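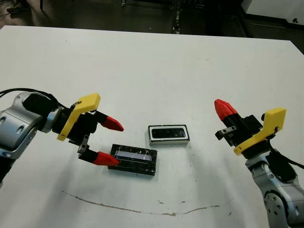 How to Pair Up Small Boxes and Their Lids (Without Losing an Evening to It)

Everyone owns a drawer of small rectangular things. Mine held the leftovers from three house moves: little black boxes, little white boxes, trays that might be lids, lids that might be trays, and a Buven case that had been holding its own receipt since August. I had been meaning to sort it for years. Then the drawer stopped closing, which settled the matter.

What follows is the method I ended up with. It takes one clear table and a tolerance for trying the same lid on the same box more than once.

What you need

A table with a plain, light top. White is best. Dark boxes show up on it, and so does every speck and scuff you have been ignoring.
Masking tape and a pen.
A soft cloth.
One larger container for things that have found their partner.
A second container for things that haven't. It will fill first.

Step 1: Empty the drawer somewhere else

Do not tip the drawer onto the table you plan to work on. I did, and spent the next while sorting rubber bands. Tip it onto a bed or a towel, take out the batteries, the foreign coins and the screws, and deal with those another day. Any loose battery gets a bit of tape over its ends before it goes anywhere.

Step 2: Bring over two pieces at a time

You will want to lay out the whole collection in rows. Rows look wonderful and get you nowhere, as you end up admiring the rows. Put down two pieces, decide whether they have anything to do with each other, and move on.

Keep a gap between them and leave both flat. Things that are touching start to look related, and I once taped together a mint tin and the back of a remote control on that basis.

Step 3: Compare the long sides first

Turn both pieces so their long sides run the same way, more or less. You are comparing length and nothing else. Color is no help at all. Manufacturers love a white lid on a black box, and they love a white lid that belongs to something they stopped making even more.

If one is plainly longer, they are strangers. Send one back and bring in the next.
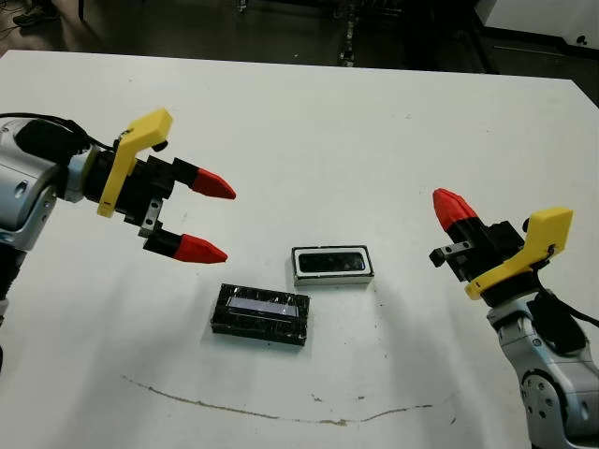
Step 4: Read the tops

Look at what is on the upper face. A pale strip running along a black box can be a window, a label or a bit of protective film that no one ever peeled off. A dark panel inside a white border can be a recess, or it can be a flat shiny surface doing an impression of one. Run a fingertip over it. If the finger drops in, you have a recess, and something may be meant to sit there. If it doesn't, you have a smudge, so get the cloth.

Mottled, shiny black surfaces deserve a second look under a lamp. Some are molded that way and some have been taped. I have a Skilia box I thought was marbled for most of a year. It was tape, put on by me.

Step 5: Try the fit, gently

Hold the bottom piece still with one hand and lower the other onto it. Line up one short end, then let the rest come down. A proper lid goes on with almost no push. If you are pushing, turn it end for end and try again. If you are still pushing, stop – you are about to own two broken things where you used to own two mismatched ones.

Thin frames crack at the corners, so hold them by the long sides.

Step 6: Mark it before you celebrate

Put a small piece of masking tape on the underside of each half and write the same number on both. I got 13 pairs out of my drawer and was sure I would remember them. I remembered two.

Step 7: Deal with the leftovers

Some pieces will have no partner. Give them one full round against each other, then choose:

Open trays can stay trays. Paper clips don't mind.
Lids with a recessed middle hold earrings or SIM cards.
Anything with a circuit or a port in it goes to electronics recycling, however much it looks like a box.
Anything you can't name goes in an envelope with a deadline on the front. I give mine until August.

A note on storage

I put the finished pairs in a Barros drawer insert, long sides facing the front, numbers down. Shallow is better than deep. In a deep drawer you stack, and in a stack the lids come off and wander, and you are back at Step 1 with the rubber bands.

The Sotham tin at the back still has no lid. I've put a saucer on it.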